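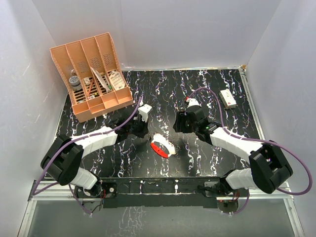
Filed under: Bench notes / Household tasks

Print this page | E-mail this entry

May, entry 13 - drawer sorting, two arms

Started 9:40. Mohit Dixit on the controls for the morning demonstrations, me on notes and resets. The question for this month is the one Clenton keeps asking us: can the pair of arms put away the contents of an ordinary junk drawer without a person stepping in. Short answer so far is no. Longer answer follows, mostly so I don't have to work it out again in June.

Setup. Black veined top, arms at the front, peach-orange organizer at the back left. I had the organizer square to the wall last time and the policy learned the wall instead of the organizer, so it now goes in at an angle and the angle changes between sets. Compartments partly filled before the run: the round jar far left, small white box and the thin red-orange stick in the second, the long white package leaning in the third, blister pack on the right. The white and red ring-shaped piece goes in the open in front of the grippers. The other small white box goes out to the right near the side rail.

The leaning package is on purpose. Real drawers have things leaning in them. In the Plorlow set we laid everything flat and the numbers looked very good and meant very little once we took the model over to the Noonan kitchen mockup.

Grasping. The box is close to solved. If it has clear space on two sides the right arm takes it, and I have stopped writing those down. Near the rail is another matter. The finger on the rail side touches metal before it gets below the top of the box, the wrist stops, backs off, and tries the same approach again. Mohit's way by hand is to push the box inward with one closed finger and then pick it up. He did it without thinking. None of the earlier demonstrations have that push in them, so there was nothing for the model to copy. Added it to the list for this week.

The ring piece is the hard one. It is long, it is open in the middle, and the white side is a wide band while the red side is a narrow curved strip. Grip it on the band and it swings. Grip it on the strip and it rolls in the fingers. Two arms should help, and when Mohit drives they do: one holds, the other turns, then one lets go. When the model drives, both arms go for it and each waits for the other. We watched this for a good while before lunch. At one point they stayed over it until the timeout.

Tried giving the left arm priority by order of reach. Better. It still lets go early on the handoff, before the right side has closed. I think this is a camera problem more than a control problem, because the holding gripper hides the part of the object the other one needs to see. Will ask Lastesen if the wrist view can be weighted up during a handoff. They were going to look at this in the last release and I have not seen anything about it in the notes.

Placing. Worse than grasping, which I did not expect when we began. Getting a thing over the right compartment is fine. Getting it down past a divider when there is already something in there is not. The dividers have small notches along the edges and a corner will catch in one. A person feels that and wiggles. The arm keeps pressing until the force limit trips. Limit is set low on purpose and I am leaving it there. The organizer isn't fixed down, and I would rather lose a run than crack a panel.

The front pockets we are skipping for now. Fingers too wide.

Also skipping "where does it belong." Right now we tell it the compartment. A customer will not do that. Someone at Clenton asked if it could look at what was already in each slot and put like with like. Maybe, with the labels facing up. The blister pack has such small print that I can't read it myself from the operator seat, so I don't hold out much hope for the camera.

Time. Mohit clears a layout by hand faster than it takes me to reset it. By teleoperation he is several times slower than by hand, and the model is slower than that when it finishes at all. For a drawer at home I don't think speed matters much, as it could run while people are out. It does matter that it finishes. A half-sorted drawer with the arms stopped over it is more work for the owner than the drawer they started with.

Cables. The purple ones are dressed with wide loops out past the elbows. Leave them like that. I shortened the right one in an earlier session and it pulled at full reach, and I spent an afternoon blaming the calibration. If anybody tidies up, tidy something else. The thin wires at the left base are still exposed and I want a cover over them before we let visitors near.

Data. Log now stands at 3247 demonstrations across all layouts, of which 200 are the angled organizer. Mohit wants 500 of those before we retrain. I would train sooner to see if the push at the rail shows up, then carry on collecting. We did not settle it.

Next:
- rail pushes, both sides, box only
- handoffs with the ring piece, left arm holding first
- placing into a compartment that is already in use, slow descent, small side-to-side motion near the bottom
- try a softer pad on the fingers, ribbed ones stay as the baseline
- write back to Clenton about the demo. Boxes in open space yes, full drawer no.

Stopped 4:15. Arms parked, layout left in place for the morning set.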